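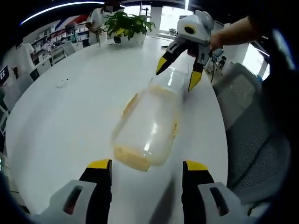
Clear bottle on its side, round white table.

Home | Harbors | Boats | How-To | Charter Notes | Contact

How to Moor Stern-To in a Crowded Harbor

By Callum Baxter

Most harbors on the Mediterranean side have no finger docks. You drop an anchor out in the basin, back up to the quay, and tie two lines off the stern. Boats sit side by side with only fenders between them. If you learned to dock in the States, it will feel wrong the first few times.

These steps are for a single-engine sailboat or small motor yacht with an electric windlass and a crew of two or three. My own boat, Guthrie, is a 38-foot sloop with a fin keel. A long-keeled boat will steer worse in reverse and needs more room.

Before you enter the harbor

Call the harbor office on the radio and ask for a berth. Ask whether you need your own anchor or if there are lazy lines on the quay. A lazy line is a light rope that runs from the quay out to a heavy mooring on the bottom. If the berth has one, leave your anchor alone, as you could hook the mooring chain.

Put all your fenders out, at least four on each side. Hang them so the middle of the fender is at the widest part of the hull. Keep one loose for somebody to carry. Tie one fender flat across the stern.

Get two stern lines ready, one on each side. Cleat one end of each line on the boat, lead it out under the rail and back over the top, and coil the rest so it can be thrown. Mine are 65 feet long, so they can go around a ring on the quay and come back to the boat.

Clear the dinghy off the stern. If you tow it, bring it up to the bow on a short line or put it on deck.

Turn on the windlass breaker and let out a foot of chain to make sure it runs. Take off the anchor pin. I have lined up perfectly and then found the pin still in.

Decide who does what and agree on hand signals. Shouting from bow to stern over an engine doesn't work. We use an arm pointed down for "let out chain," a closed fist for "stop," and an arm pointed up for "bring it in."

Picking the spot for the anchor

Motor slowly past the berth once and look at where the neighbors' chains go. They should run straight out from their bows. If a chain runs off at an angle, plan to lay yours clear of it.

You want the anchor four boat lengths or more from the quay. In a deep harbor go farther. I carry 82 meters of chain and seldom use all of it, but on a basin 12 meters deep I have put out 60. Check that you have enough left before you drop. Chain that runs out 10 feet from the quay is no use to you.

Note the wind. With a crosswind, line up a little upwind of the berth and drop there. The bow will blow down as you back in.

Backing in

1. Stop the boat with the stern facing the berth, out where the anchor will go. Some people start even farther out so the boat has steerage by the time the anchor goes down. I do this in any kind of wind.

2. Put the engine in reverse and wait. The stern will kick to one side at first from prop walk. On a right-handed propeller it goes to port. Allow for it. Once the boat is moving, the rudder will start to bite and you can steer.

3. Hold the wheel firmly. In reverse the water can grab the rudder and slam it over. Face the stern while you steer.

4. Signal for the anchor. The person on the bow lets the chain run freely and keeps letting it out at the same speed as the boat. If the chain snubs too soon, the bow gets pulled off and you will end up sideways across somebody's anchor.

5. When you are about two boat lengths off, have the bow person check the chain for a second to help the anchor dig in. Then let it run again.

6. Slow down. A short burst in forward will stop the boat a few feet off. Make sure the depth is good behind you, since many old quays have a ledge of rubble at the foot.

7. Get the upwind stern line ashore first. Hand it or throw it to someone on the quay if there is someone. If not, step across when the gap is small enough to step. Do not jump.

8. Make that line fast, then get the second one over.

9. Take in chain with the windlass until the boat pulls forward against the stern lines. Put the engine in slow reverse and watch the gap. If the stern keeps creeping toward the quay, the anchor is dragging. Go out and do it again.

After you are tied up

Set the gap so you can just reach the quay with your gangplank. Leave a little more if ferries use the harbor, as the wash can come in hours after dark.

Put a snubber or a short rope on the chain to take the load off the windlass. Add chafe guard wherever the stern lines touch stone. An old piece of hose does the job.

Look at the chain again before you go to dinner and once more before bed.

Leaving

Start the engine and take the downwind stern line off first. Slip the upwind one, then bring in the chain at a steady pace and let it pull you out. Use the engine only to keep straight. If you come up with somebody else's chain over your anchor, pass a rope under their chain, tie it off on your bow, lower your own anchor to get it free, and let the rope go.

Comments

Angus Mackay
Good write-up. I would add to check the bow locker halfway through. My chain piles up in a cone and jams at the same place every time, so now I knock it flat before we go in.

Oler
What size boat would you want a bow thruster on for this? We're chartering a 46 in July and the base wants extra for one.

Callum Baxter
Oler, I'd pay it if it's your first time. Short bursts only, they overheat.

fistitz
step 7 in our case was my wife throwing the line to a waiter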